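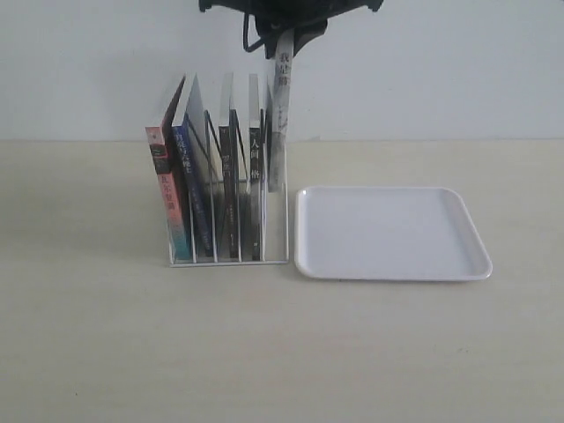 Bescombe opens its design archive to the public

28 Oct 2021

The fashion house Bescombe has opened its design archive to the public through a new online collection, giving general readers access to material previously available only to staff and accredited researchers.

The collection, titled Bescombe on Paper, contains 2,000 items drawn from the company's holdings. They include pattern drafts, fabric swatches, fitting notes, show invitations, colour cards and correspondence between the workroom and its mills. Each item has been catalogued with a short note on its origin, the garment or season to which it relates and, where this is known, the name of the cutter or embroiderer responsible.

"The archive was built by people who needed to find a sleeve or a shade of grey in a hurry," said Hongmei Fang, Head of Heritage at Bescombe. "It was never arranged with visitors in mind. We have kept the original order wherever possible and have written the catalogue around it, so that the working habits of the house remain visible."

The online collection is organised by garment type, with coats and tailoring released first. Knitwear and eveningwear will be added in stages. Visitors may search by fabric, colour, season or technique, and may save items to a personal folder. Registration is free of charge, although it is not required in order to browse.

Among the material now available are 73 pattern drafts for the Dovberg coat, the unlined wool coat with which the house is most closely associated. The drafts show the gradual lowering of the shoulder line and the removal of the back vent, which the workroom restored in a later version at the request of its tailors. Several drafts carry pencilled corrections in more than one hand. The catalogue does not attribute these corrections except where they have been initialled.

The release also includes the complete development file for Lục, the green capsule collection produced entirely in silk and ramie. The file comprises dye recipes, rejected samples and a sequence of letters concerning the depth of the final colour. The name, a Vietnamese word for green, was given by the workroom to the first approved sample and was retained for the collection as a whole.

A smaller section is devoted to Dilo, the soft folding handbag introduced as an accessory to the Dovberg coat and later sold separately. Paper models of the bag have been photographed both flat and folded, and the stitching guide issued to the leather workshop is reproduced in full.

The catalogue was prepared over two years under the direction of Yiran Xia, Senior Archivist. According to Ms Xia, the principal difficulty lay in the condition of the earlier drafts, many of which had been folded repeatedly and repaired with adhesive tape.

"Tape yellows, and it takes the pencil line with it when it is removed," Ms Xia said. "Our conservators treated each draft before it was photographed. In a few cases we decided to leave the repair in place and to record it in the catalogue."

Ms Xia added that the descriptions had been written in plain language for the benefit of students and home sewers as well as specialists. A glossary of workroom terms accompanies the collection. It includes a number of expressions peculiar to the house – among them "a quiet seam", used by the cutters for a join placed where it will be covered by the arm.

Physical access to the archive remains limited. From the beginning of next season, the reading room will admit 25 visitors each month by appointment. Applicants will be asked to state the items they wish to consult and the purpose of their research. Textiles will be brought out only where the online photographs are insufficient, and visitors will not be permitted to handle beaded or embroidered pieces.

Bescombe has also announced a program of 5 online talks to accompany the release. The opening talk, to be given by Ms Fang, will consider the role of the fitting model in the development of the Dovberg coat. Later talks will address natural dyes, the storage of paper patterns, the language of colour cards and the repair of wool coats at home. Recordings will be placed in the collection after each talk, with captions and a written transcript.

Images of catalogued items may be downloaded at reduced size for private study and classroom use. Requests to reproduce images in books, journals or exhibitions should be addressed to the archive in writing, with an indication of the intended publication and print run. Commercial use of the pattern drafts, including the sale of garments made from them, is not permitted under the terms of access.

Readers who hold Bescombe garments or papers of their own are invited to contact the archive. The house is particularly interested in early labels, dated receipts and photographs showing the Dovberg coat in everyday wear. Items should not be sent by post without prior arrangement with the archive.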